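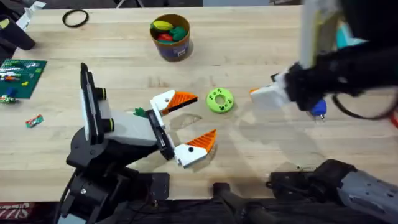 双臂工作站夹爪间歇性失力,Wuvunel发布停用通知并更换指端线束

Wuvunel本月确认,其双臂桌面操作工作站存在一处可导致夹爪在保持状态下失去夹持力的缺陷,已要求使用方在完成线束更换和固件升级之前,停止一切无人值守运行。截至发稿,未收到人员受伤报告。

受影响的是出厂时配装Bakus平行夹爪的批次,共176台。配装其他末端执行器的工作站不在通知范围之内。

故障最早由Urquijo的测试组报告。该组在11月对工作站做连续抓放试验,对象为桌面上的小型塑料玩具件,任务是由一侧手臂夹起、移至容器上方后释放。试验进行到第1,044个循环时,左臂夹爪在搬运途中张开,物件落回桌面。控制器没有报错,任务日志将该循环记为“完成”。测试组复位后继续运行,在随后的循环中又出现同类情况,于是停机并保全了总线记录。

从总线记录看,失力前夹爪电机的电流反馈出现短时中断。驱动板在中断期间按固件设定进入重新初始化流程,该流程的第一步是将手指移动到全开位置,用以标定行程零点。也就是说,夹爪张开并非单纯的断电松脱,而是驱动板主动执行了开爪动作。重新初始化完成后,驱动板向上位机报告“就绪”,上位机未将其识别为异常。

Wuvunel的技术说明把原因分为两部分。

第一部分在硬件。反馈线从夹爪壳体引出,经腕部转入前臂。腕关节在接近极限角度时,线束在出口处的弯曲半径小于线缆允许值,反复弯折后屏蔽层内的一根信号线发生疲劳,先表现为接触不稳,再发展为断线。拆检的线束中,断点均位于距出口很近的同一区段。静态通断测试很难发现这一问题,线缆伸直时导通正常,只有在弯折状态下才会中断。

第二部分在固件。驱动板没有区分“上电后首次初始化”和“运行中反馈丢失”,两种情况调用同一段程序。前者在手指间没有物件时执行,开爪不会带来后果;后者可能发生在手臂负载移动的过程中。技术说明认为,即便线束完全正常,任何来源的瞬时干扰只要超过判定时限,都可能触发同样的动作。

双臂布置增加了后果的不确定性。两侧手臂共用同一桌面区域,一侧夹爪意外张到全开后,手指外廓大于路径规划所用的闭合模型。规划器仍按闭合状态计算间距,因此另一侧手臂接近时,实际余量小于计算值。Urquijo的报告记录了一次指端相互擦碰,一枚指端垫移位,手臂在力矩超限后停止。该次擦碰发生在低速模式下,机身结构未见损伤。

Wuvunel的内部复现试验使用了三种条件:原线束配原固件、原线束配新固件、新线束配新固件。第一种条件下,最早的一次失力出现在第695个循环。第二种条件下反馈中断仍会发生,但夹爪保持原位,控制器报错并停止两侧手臂。第三种条件下运行2,200个循环,未记录到反馈中断。试验均在腕关节反复到达极限角度的路径上进行,强度高于一般使用。

整改措施如下。

线束更换为高柔性型号,出口处加装限弯护套,并在腕部增加一处固定点。更换后腕关节的软件限位略有收紧,原有程序中如有接近极限的姿态,需要重新示教。

固件升级后,运行中一旦丢失反馈,驱动板锁定当前手指位置,不再自动标定,同时向上位机发送故障码。清除故障须由操作人员在现场确认,不支持远程清除。

上位机软件同步更新。夹爪开度改为实时送入规划器,开度未知时按全开外廓计算。任务日志增加夹持状态字段,释放位置与计划不符的循环不再记为“完成”。

在整改完成之前,Wuvunel要求使用方执行以下临时措施:

运行时操作人员须在场,急停按钮置于伸手可及处。
仅启用单臂,或将两侧手臂的工作区在软件中隔开。
不得搬运玻璃器皿、刀具、加热件及盛有液体的容器。
每班开始前,在腕关节两端极限各停留一次,观察电流反馈曲线是否出现缺口。
发现缺口即停用,不要自行重新压接或缠绕线束。

经销商Pistetti负责线束的发放和上门更换,单台作业包括拆装腕部护罩、更换线束、刷写固件和重新标定。同一工作站的两侧夹爪须一并更换,只换一侧的不予签发合格记录。换下的线束应贴上机身编号寄回,供Wuvunel继续统计断点分布。

Bakus回应称,夹爪本体的传动机构和手指不受影响,驱动板固件由Bakus提供,初始化逻辑的修改已并入后续出厂版本。对于单独购买夹爪、自行集成到其他手臂上的用户,Bakus建议同样升级固件,并核对线缆出口处的弯曲半径。此类用户的数量,Bakus没有公布。

Urquijo表示,其试验台在更换线束后已恢复低速运行,双臂同时作业的项目仍处于暂停状态,待完成一轮完整的耐久试验后再作决定。该组同时重新核对了此前的任务日志,凡夹爪在搬运段内出现“就绪”报文的循环,一律从成功率统计中剔除。

使用方可在控制软件的“设备信息”页查看夹爪固件版本和线束批号。批号栏为空的,按受影响设备处理。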